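Geltdale Workspace Forum > Fit-out and Lighting > Fluorescent over a corrugated ceiling: keep or replace?

hodik_ret
We have a long open room with a white corrugated metal ceiling and white steel beams. Lighting is fluorescent fixtures plus a couple of round downlights at the far end. The benches need more even light. Replace the fixtures with LED, or just swap the tubes?

wojcik34
Swap the tubes. Check the ballast type first. Direct-fit tubes only work with the ballasts on their list.

pell_m
Disagree. Old ballasts fail one at a time and you end up on a ladder every March. Replace the whole fixture and be done.

wojcik34
That's a lot of money for a room that is already white on every side. Reflectance does half the work. What reading do you get at bench height?

hodik_ret
304 lux at the worst bench, at 4 p.m. I'd like 500. Photo from the counter side attached. 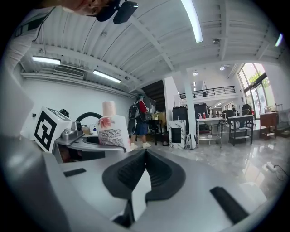
Posted by Yasuo Ebihara (hodik_ret) | Member | 1633 posts

Three long fixtures, and they don't run parallel. The square column right of center is my main worry for shadows. The AC unit on the left wall stays where it is.

pell_m
The angled one is your problem. Line it up with the other two before you buy anything.

alden_b
Second that. I'd also put a task light on the counter. Small print on a bottle label is hard work at 304, whatever is on the ceiling.

wojcik34
Task light, yes. Still no reason to scrap the fixtures.

hodik_ret
Moving the angled fixture first. Will post new readings from all 14 points.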